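Quit soda in January. Posting the notes here in case they help anyone else who drank it the way I did, two bottles a day, mostly at my desk.

1/ The first week was headaches and bad sleep. I kept a log in Pistetti, the free version, one line per day. It's dull reading but it kept me going.

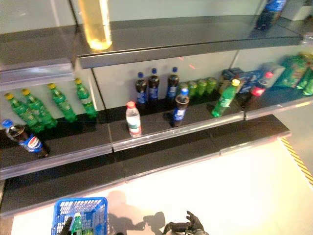 2/ By day 28 I could walk past a vending machine without doing the math on quarters. Cold water with a pinch of salt helped more than the flavored stuff. Plain seltzer made me want the real thing.

3/ The money is real too. I was spending $33 a week between the gas station and the Skornholm on my corner. Moved that into a jar for new tires.

4/ Things that did not work for me:

- Cutting down to one a day. I lasted until Monday.
- Diet versions – same habit, same afternoon crash.

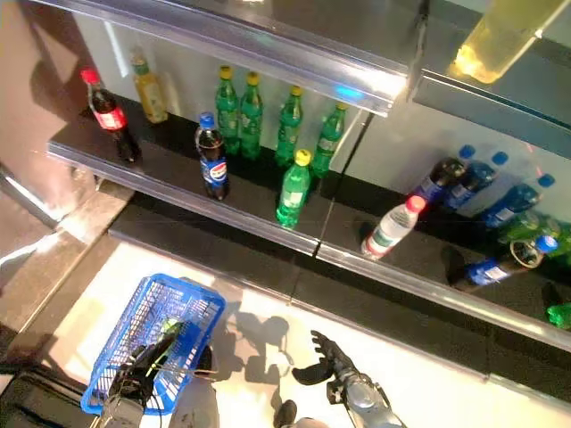 - Iced coffee after 3 p.m. Bad trade, I was up until 2.
- Grudside ginger syrup. Tastes fine, has more sugar than the cola did.

5/ My dentist was happy at the last cleaning. She told me to wait before brushing after anything sour and to stop sipping all day long. Rinsing with water after meals is the other thing I do now.
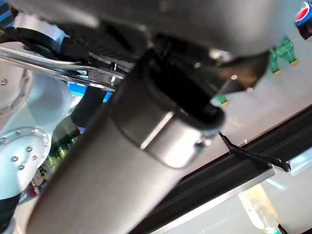
Day 90 is next week and I haven't decided what comes after it. I might allow one at a cookout. I don't miss the taste much now, I miss the break it gave me in the afternoon. So I get up and do a small job with my hands. Yesterday that was tightening a loose desk leg, one little silver screw like the one in that last photo, and by the time I sat down the craving had passed. Will post the full log after day 90.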